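Tooling engineer for our manipulation software team (Madia, Ellwood office, remote possible)

Posted 25 May 2026

Hi! I run the software side of the manipulation group at Madia, and I'm hiring one more person to work on the stack that sits between what our grippers record and what our controllers learn. I wrote this ad myself, so it's longer than the ones our recruiting page usually spits out. Skip to the bottom if you just want to know how to apply.

First, what the job is. We write the code that takes hand-held gripper recordings, lines them up in time, works out where the gripper was for every frame, how far the jaws were open, and then turns all of that into something a policy can be trained on. The main piece is called Priltier. It started as a pile of scripts on my laptop (some of them are still in there, sorry in advance) and it's now the thing every other group at Madia depends on. When Priltier is down I hear about it before I've had coffee.

The second piece is Toneo, our replay and labeling tool. You load an episode, scrub through it, see the estimated trajectory next to the video, and mark where a grasp begins and ends. Toneo is newer, nicer to look at, and slower than it should be. Making it fast would be a great first project for somebody!

The recordings are of ordinary household stuff, packaging mostly, set down on whatever cloth or table happens to be handy. 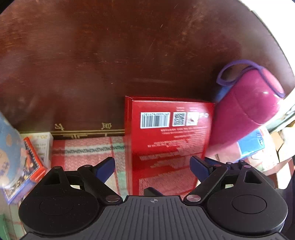 Glossy surfaces are where most of our pose trouble comes from. The tracker latches onto a highlight, the highlight slides when the camera moves, and suddenly the estimated gripper path has a bump in it that no human wrist could make. Right now we catch those with a jerk threshold and a second pass that throws out features behaving like reflections. It's okay. It misses slow drifts completely, and I have a folder of 77 episodes that beat it every time. I'd love for you to look at that folder in your first month and tell me my approach is wrong.

Here's what a normal couple of weeks might look like. You'd spend a chunk of it in the time alignment code, which is C++ with Python on top, chasing an offset between the video and the jaw width signal. You'd review a planner change from the controls people, who use our outputs and have strong feelings about coordinate conventions (they're right, mostly). You'd pair with me on the occlusion problem, when one gripper passes in front of another and the tracker has to decide which blue pad belongs to which tool. And you'd probably get pulled into a debugging call over some episode where the arm closes on thin air next to the thing it was supposed to pick up.

Clear plastic is the other headache. Our segmentation model is decent on printed boxes and bad on anything you can see through, and the depth estimate goes right through to whatever is behind. We've tried fusing in the jaw signal so the fingers effectively tell us where the surface was, and in April we got a version of that working offline. It needs to be rewritten so it can run inside Priltier without doubling the processing time.
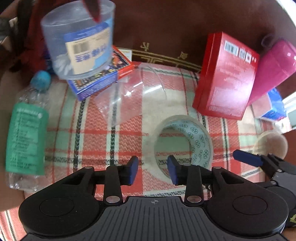
Before this went up I passed the draft around the office, and one remark from Ellwood came back that the ad makes the job sound like all perception, when half of what keeps the team moving is boring tooling: test fixtures, file formats, a command line that gives you a useful error. Fair point, and I'm leaving it in. If you're the kind of person who gets a real kick out of a clean migration script, please apply. You may be exactly who we need, and you can pick up the vision parts from the rest of us.

What I'm looking for:

You write Python well and you can read and fix C++ without dread. You've worked with camera data of some sort, and you know what a bad calibration looks like when it shows up three steps later disguised as something else. You've kept a piece of software alive after other people started relying on it. You can explain a bug in plain words, in writing, to somebody who wasn't there.

Nice to have, and I do mean nice to have: visual-inertial tracking, a bit of trajectory planning, having trained an imitation policy, any web front-end work (Toneo's interface is TypeScript and we're all faking it a little).

I don't care about degrees. I do care about seeing something you made, even if it's small and ugly.

The team is 3 people right now and you'd make it four. We have one standing meeting a week and it's short. We write things down, so working from somewhere else is fine as long as you overlap with Ellwood mornings. If you're local, there's a desk for you and a bench with grippers on it, and you're welcome to go record your own episodes when you want to test a fix. I do that a lot. It's the fastest way I know to find out my fix only works on my desk.

There's no on-call rotation. Training runs happen overnight and if one falls over, it can wait until morning. Every new hire gets a $800 budget for their home or desk setup, and you can spend it on a chair or a monitor or a truly silly keyboard, up to you.

How to apply:

Use the form on the Madia jobs page and pick "manipulation tooling" from the list. Send a resume, a link to some code or a write-up, and a few lines on a data bug that took you way too long to find. I read that last part first. Please don't send a formal cover letter, I'd much rather have the bug.

After that there's a call with me, then a paid exercise on a small set of real episodes, which you do in your own time, and then an afternoon with the team talking through what you found. That's 3 steps in all, and I'll write back after each one either way.

The posting stays open until the seat is filled. Questions can go in the comment box on the form, and they come straight to me.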